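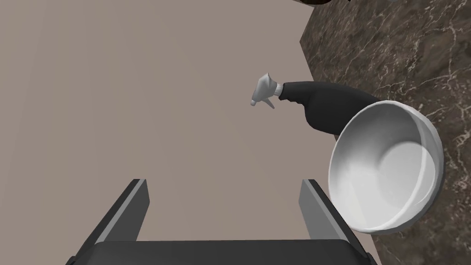 Have you ever watched somebody squirt a houseplant with a spray bottle and wondered how the water gets up and out? It has to climb, after all. The water sits at the bottom, the nozzle is at the top, and everybody knows that water likes to run downhill. Pour some out on a hill and see for yourself. So something must be pushing it, and that something is all around you right now, in your room and over your house and going up for miles. It's air!

I have to tell you that I got very excited about air when I was small, and I never really got over it, so this may take a little while. Get comfortable.

## Air is heavier than you think

Air feels like nothing. You can wave your hand through it and you can't see it, and when people say a box is "empty" they usually mean it's full of air. But air is made of tiny bits of stuff, far too small to see, and every one of those bits weighs a tiny amount. Pile up enough of them and you get something quite heavy.

And there is a big pile. The air above your head goes up and up, past the birds and the clouds and the airplanes, getting thinner all the way. All of that air is being pulled down toward the ground, just as you are, and it presses on everything underneath it. We call this push **air pressure**.

Why don't you feel squashed, then? Well, air doesn't only push down. It pushes sideways and upward too, on every side of you at once, and the inside of your body pushes back just as hard. The pushes balance out, and you go on eating your sandwich without noticing a thing.

## The trick with the straw

Now think about drinking lemonade through a straw. Most people say they "suck the lemonade up," and that's a fine way to say it at lunch. What is going on is a bit stranger.

When you suck on a straw, you take some of the air out of it. There's less air inside the straw now, so there's less push on the lemonade in there. But the air outside is still pressing down on all the rest of the lemonade in the glass, as hard as ever. Up the straw it goes, because that's the way it is being pushed.

So the air in the room is helping you drink. I think that's rather kind of it.

## Back to the spray bottle

Inside most spray bottles there is a thin tube that reaches down into the water, a lot like a straw. At the top, hidden in the sprayer head, there's a very small pump. It has a spring in it and a little space where water can sit and wait.

When you squeeze the trigger, you make that little space smaller. Whatever is in there gets squashed and has to leave, and the only way out is through the nozzle. The hole in the nozzle is very tiny, so the water comes out fast and breaks up into drops.

When you let go, the spring pushes the trigger back to where it was. The little space gets bigger again, and the pressure inside it drops. Air pushing down on the water in the bottle sends more water up the tube to fill the space. Then it's ready for your next squeeze.

You might ask why the water doesn't just slip back down the tube when you squeeze. Good question! There are little one-way doors inside the pump, called **valves**. Often a valve is only a small ball sitting on a hole. Water coming from below lifts the ball and gets past, but water pushing from above presses the ball down and shuts the hole tight. Your heart has valves too – they're made of soft flaps, and they keep your blood moving the right way around.

With a brand-new bottle you sometimes have to squeeze a few times before anything comes out. The tube starts off full of air, and the pump has to move that air out of the way first.

## Shabani and the farm pump

My friend Shabani Tanui grew up on a farm outside a village called Stotness, where there was an old hand pump in the yard. It had a long iron handle, and the date 1795 was scratched into the stone beside it, though Shabani's grandmother always said a cousin had done that as a joke. You worked the handle up and down, up and down, and after a bit of creaking the water came.

It was the same idea as the spray bottle, only taller than Shabani was. Lift water in, shut the valve, push water out. On hot afternoons in June all the cousins took turns, and whoever was pumping got splashed by whoever wasn't.

There's a limit to this kind of pump, by the way. The air can only push water up so far, a bit more than 30 feet, and then the water in the pipe is so heavy that the air can't push it any higher. People who dug very deep wells were puzzled by this for a long time. They built better and better pumps, and still the water stopped. For a deep well you have to put the pump down near the bottom and push the water up from there.

## Try it yourself

You'll want a grown-up nearby, and a sink, because you are probably going to get wet. Find:

- a clear drinking glass
- a straw
- some water with a few drops of food coloring in it

Fill the glass with the colored water and stand the straw in it. Put your finger over the top of the straw and press down firmly. Now lift the straw out, still holding your finger there.

The water stays in! The air underneath is pushing up on it, and your finger is stopping the air above from pushing down. Lift your finger and – splat – the air gets in at the top and the water falls out.

Do it again, slowly this time, and see whether you can let out just one drop. It took me six tries.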